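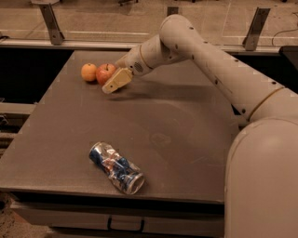 Deposit Outflow and Liquidity Planning at a Small Savings Bank

Final Project Report, Bank Operations and Accounting
Submitted July 16, 2021

Abstract

The project examines how a small savings bank plans for cash leaving its deposit accounts, and whether a simple weekly model gives earlier warning of a shortfall than the single ratio the bank reports to its board. The bank studied is Kostov Savings, which serves the town of Rernham and the farms east of it. A model was built in a spreadsheet and compared with the output of Hinance, the treasury package the bank already uses. The weekly model flagged the spring low point earlier than the board ratio did. It also produced false warnings, and these are discussed in the results.

1. Background

A bank that takes deposits and makes loans holds liabilities that can be called at short notice and assets that mostly cannot. A checking account can be emptied in one morning. A farm equipment loan is repaid over years. The difference is covered by a buffer of cash, balances at other banks and securities that can be sold or pledged quickly. If the buffer is too large, the bank gives up interest income. If it is too small, the bank has to borrow at a bad price or sell securities at a loss.

Failure of a bank is often described in terms of bad loans alone. A bank with sound loans can still run out of cash, and a bank with poor loans can operate for a long time if its depositors stay. The two problems are linked through confidence, but they are measured in different ways and managed by different people inside the bank. Loan quality is outside the scope of this report.

Kostov Savings reports one liquidity figure to its board. It is the buffer divided by total deposits, taken at month end. The figure is easy to read and has been kept in the same form for a long time, so it can be compared across years. It has two weaknesses. It says nothing about which deposits are likely to leave, and it does not show what happened between one month end and the next.

2. Objective

The objective was to build a model that a single member of the treasury staff could update each week from data already available, and to test it against one full year of past balances. The model was to use no paid data and no statistical software. A second objective, added in April at the suggestion of the bank, was to check how far the Hinance forecast could be reproduced by hand.

3. Data

The bank supplied 52 weekly balance files with all customer details removed. Each file gives the closing balance of every deposit product, the cash position, balances held at other banks, and the book and market value of securities. Loan payments received and new loans paid out are given as weekly totals.

Deposits are held in 11 products. Several differ only in name or in the date they were introduced, and these were merged for the purpose of the model. The merged groups are household checking, household savings, term deposits, business accounts, and public deposits. The last group contains the accounts of the Rernham school district and the water authority.

Large depositors were treated separately. The bank provided an anonymous list of the largest balances in each week, without names or account numbers. A business account on that list was removed from its group and placed in a category of its own to avoid counting it twice.

Some files required correction. In one of them the market value of securities had been entered in the book value column. In another, term deposits maturing on the last business day were shown both as term deposits and as savings. Both errors were confirmed by the bank and fixed before any calculation was made.

4. Method

4.1 Runoff rates

For each group, the net change in balance was calculated from week to week. Decreases were ranked, and a runoff rate was taken from the upper part of the ranking. Increases were ignored at this step. The method is cautious because it assumes that all groups have a bad week together. In the data they did not. Household savings tended to rise in weeks when term deposits fell, since customers moved maturing money into savings while deciding what to do with it.

To allow for this, an adjustment described in the course notes as the Borkowska offset was applied. The offset reduces the runoff of one group by the part of it that usually reappears in another group at the same bank. It was applied only between term deposits and household savings, where the pattern was clear. Applying it to business accounts was tried and dropped, as the results depended too much on a few transfers.

4.2 Buffer

The buffer was calculated from cash above the working minimum needed in the branches, balances at other banks, and securities at market value less a deduction for the cost of a quick sale. Securities already pledged were left out. The board ratio includes them at book value. The two measures of the buffer are therefore not equal, even on the same day.

4.3 Projection

Expected outflow was projected 8 weeks ahead. Known items were entered on their own dates: term deposit maturities, payroll of the school district, tax payment dates, and loan commitments already signed. The remaining outflow came from the runoff rates. A warning was recorded in any week in which the projected buffer fell below the limit set in the bank's own liquidity policy.

4.4 Comparison with Hinance

Hinance produces a forecast from the same balances, using settings chosen by the bank when the package was installed. The settings were read from the screen and copied into a separate sheet. Where the package did not show how a number was reached, the closest simple formula was used.

5. Results

The buffer reached its lowest point of the year in spring. The cause was a combination of tax payments by business customers and seasonal lending to farms before planting. Neither event was unusual alone. The board ratio at the month end before the low point was well inside its normal range. The weekly model had already recorded a warning at that time, and repeated it in each following week until the low point had passed.

The model also gave warnings in the fall that were not followed by any real shortage. On review, these came from the treatment of public deposits. The model assumed that school district balances would run down at the same rate throughout the year, while in practice the district receives its main funding in the fall. Entering the funding date as a known item removed most of the false warnings.

The Hinance forecast was reproduced closely for household groups and poorly for business accounts. The package appears to smooth large movements over several weeks. This gives a steadier line but hides the size of a single withdrawal, and for a bank with few large depositors the single withdrawal is the main risk.

The spreadsheet grew to over 400 rows of inputs before it was simplified. Most of the rows held individual term deposit maturities, which were later grouped by week with no visible effect on the result.

6. Limitations

One year of data contains one tax season and one planting season. Runoff rates taken from it describe ordinary conditions and should not be read as a stress test. No week in the sample includes a loss of public confidence, and the model has no means of representing one.

Interest rates on deposits were treated as fixed. A bank that sees its balances falling can raise the rate it pays, at some cost, and the model does not include this response. Borrowing lines with other banks were also left out. The bank has such lines but did not provide their terms.

The policy limit used for warnings was taken as given. Whether it is set at the right level was not examined.

7. Recommendations to the bank

Keep the board ratio for comparison with past years, and report next to it the lowest projected buffer for the coming weeks.

Record pledged securities separately in the weekly file.

Ask the school district and the water authority for their expected payment dates at the start of each budget year.

Review the smoothing setting in Hinance for business accounts. If it cannot be changed by product, track the largest balances outside the package.

Appendix A. Terms used

Buffer: cash and assets that can be turned into cash within a few days, after deductions.

Runoff rate: the share of a deposit group assumed to leave in one week.

Known item: a payment or maturity with a date and amount fixed in advance.

Public deposits: balances held for a local government body, including school and utility accounts.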